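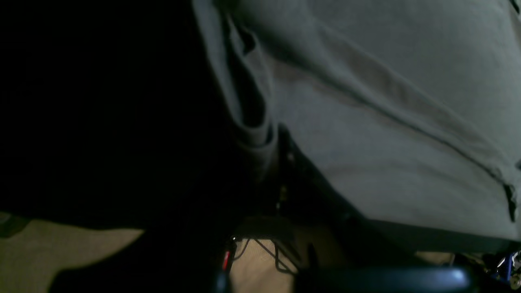

Ticket 3317
Opened: 21 Dec 2022
Site: Tolimville, upstairs guest room
Product: Plitis flat sheet, gray-white
Reported by: Berwyn Ifans
Status: Open, waiting on customer

Reported problem
Sheet holds hard creases after a normal wash and dry. Customer folds laundry on the bedroom floor and leaves it there until morning. Creases do not drop out overnight. Gray sweatshirts from the same load come out fine. Customer first noticed this in April, after changing to Prakix detergent, and asks whether the detergent is at fault.

Check 1: Load size
Customer was washing the sheet with three sweatshirts and a set of towels. Advised washing the sheet alone. Cycle length unchanged. Result: fewer creases in the middle of the sheet, no change along the hem.

Check 2: Drying time
Dryer had been set to 40 minutes on high. Advised medium heat, and removing the sheet 5 minutes before the end of the cycle while slightly damp. Customer reported the sheet was warm and almost dry when removed.
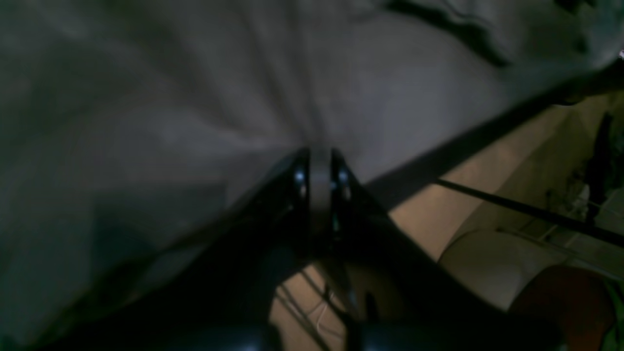
Creasing on this weave falls into two types, and they need different handling. Soft folds that fan out from one point come from the cloth being gathered there and can be smoothed by hand. The dark, wavy creases running across the fabric at upper right are the kind to watch, as they look more like a crumpled seam or a bunched edge. If a line like that is still present after smoothing, steam it from the back and leave the sheet flat until cool.

Check 3: Detergent
Customer ran one wash with no detergent and one extra rinse. No difference at the hem.

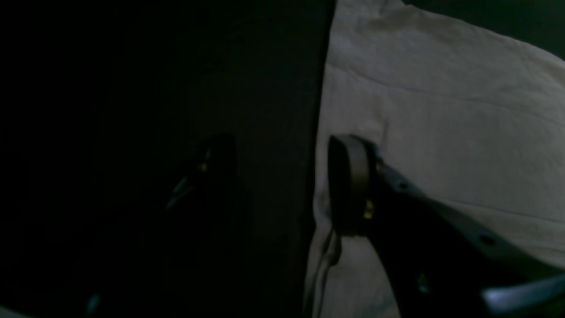 Prakix is therefore not the likely cause. The customer may go back to using it at the normal dose. Fabric softener was not in use at any point and is not recommended for this sheet. 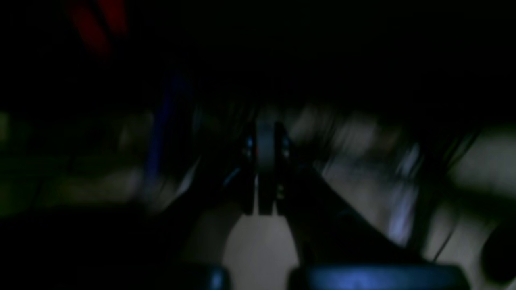

Next steps
1. Shake the sheet out by two corners as soon as it leaves the dryer.
2. Pull the hem straight along its full length before the first fold.
3. Fold on a bed or table. Carpet drags on the lower layer.
4. Keep the stack away from heavier clothes overnight.
5. Report back after two washes.

Internal note
If the hem still bunches, measure both long edges. A difference between them points to uneven shrinkage, and the ticket goes to Atanasov for replacement.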